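3.2 Workspace, wrist views and the cloth

The rig was assembled at Brerkdale, a shared workshop where bench space is booked by the evening and everything has to be cleared for the next member. This condition shaped the design more than any performance target did. Both arms stand on a single welded base that can be wheeled out of a store cupboard, and the control box, called Lusen in the remainder of this paper, is bolted to the rear of the same base so that no cable longer than the arms themselves has to be run across the floor. Setting up takes one person. Setting up and checking the calibration takes one person and most of the first hour, a cost we return to in Section 5.

The arms and hands were bought second-hand and are used as supplied. The base, the wrist brackets, the camera mounts, the cable guides and the power distribution are our own work. All drawings were made by the second author, Ineke Wuyts, and were revised twice after the brackets of the first version flexed under the weight of the hand. The flex was small, but it changed the camera pose between a raised and a lowered wrist, and the error appeared in the recordings as a slow drift of the fingertips relative to the cloth. The present bracket is a closed box section with a removable lid. It is heavier than the first and takes longer to fit.

Each wrist carries one small camera. The mounting position is a compromise. Placed close to the palm, the camera sees little besides the fingers. Placed further back, it sees the working area well but strikes the forearm when the wrist bends fully. We settled on a position 40 mm behind the first version, which leaves the back of the hand in the lower part of the view and the cloth in the upper part. The hand therefore hides a fixed share of every image. We did not attempt to remove it by tilting the camera further, as an earlier trial along those lines lost sight of the fingertips whenever the hand closed.

The test object throughout is one printed cloth bearing a photographic image of a bookcase. A patterned cloth was chosen over a plain one for two reasons. First, the shelves give long lines that are straight on the flat cloth, so that their bending in an image provides a rough measure of how far the cloth is wrinkled at that point. Second, the print contains many small regions that differ from one another – books, vases, picture frames – and these can be matched between the two wrist views even when no edge of the cloth can be seen in either. The print also has a drawback. Depth estimates made from a single view tend to treat the printed objects as solid, and the planner has at times proposed a grasp on a vase that has no thickness. Section 4.3 describes how such proposals are rejected.

Figure 4 gives two wrist views from one session. The hand differs between them in the side on which the thumb enters the view, and the cloth is creased in both.
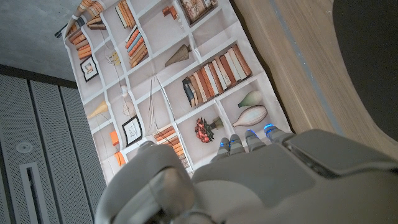
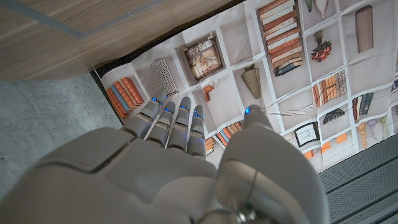 Figure 4. Wrist-camera views of a hand over the printed cloth. Wood and concrete are both visible beyond the cloth.

3.3 Recording procedure

Recording was carried out in the evenings during September, with a further session on a Monday afternoon when the workshop was otherwise closed. Both wrist cameras were run at 30 images per second and were started from a common signal issued by Lusen. Joint positions were logged on the same clock. No attempt was made to control the daylight, which enters the workshop from one side only, but the overhead lamps were left on throughout so that the darkest part of the working area remained usable after sunset.

At the start of each attempt the operator dropped the cloth from waist height and did not straighten it afterwards. The arms were then moved to a fixed raised pose, and the attempt began when the operator released the stop switch. An attempt ended when the planner reported that it had finished, when either arm reached a joint limit, or when the operator pressed the switch again. The reason for ending was entered by hand on a paper sheet and typed up the same night. The sheets were kept, and several disagreements between the log and our memory of the session were settled from them.

From the full recordings we drew 1702 paired still images for labelling. Pairs were discarded if either image was blurred, if the cloth was absent from either view, or if the two time stamps differed by more than one image interval. After this step 1462 pairs remained. Labelling was done by the first author, Moushumi Thambiah, and consisted of marking the visible cloth boundary, the visible fingertips and any printed shelf line long enough to be traced across two compartments. A subset was marked a second time after an interval, with the earlier labels hidden, in order to estimate how consistent the marking was. Fingertips agreed closely between the two passes. Shelf lines agreed less well, mainly where a fold brought two shelves together and it was unclear where one stopped.

3.4 Separating the hand from the cloth

The hand must be removed from each image before the cloth boundary is fitted. Colour alone proved insufficient. The pale grey of the hand is close to that of the shelves under the overhead lamps, and a threshold strict enough to keep the shelves also kept parts of the fingers. We instead project a simple model of the hand into the image, using the logged joint positions, and widen the outline by a small margin. The margin absorbs the remaining error in the camera pose as well as the play in the finger joints.

The small blue lights on the hand required separate treatment. They are bright enough to saturate the sensor at the exposure needed for the rest of the view, and the halo reaches slightly past the widened outline when a finger is straight. A round patch is therefore masked at each lit point. Taping over the lights was considered and rejected, since the tape worked loose on the curved surface and left adhesive behind.

What remains after masking is passed to the boundary fit, which follows the method of the earlier Ditmont build with one change. The Ditmont code assumed that the cloth lay on a uniform background. At Brerkdale the background changes within a single view, and the joints between one surface and the next produce strong straight edges that the fit would otherwise accept as the side of the cloth. We suppress these by storing a set of background images with the cloth removed, recorded over a coarse grid of wrist poses, and by giving less weight to any edge that also appears in the nearest stored image. The set has to be recorded again whenever the base is wheeled in, as its wheels do not return to exactly the same place. Floor marks reduced the difference but did not remove it, and a locating plate of the kind made by Vermeulen for the workshop's saw table has been ordered. The results in Section 4 were obtained without it.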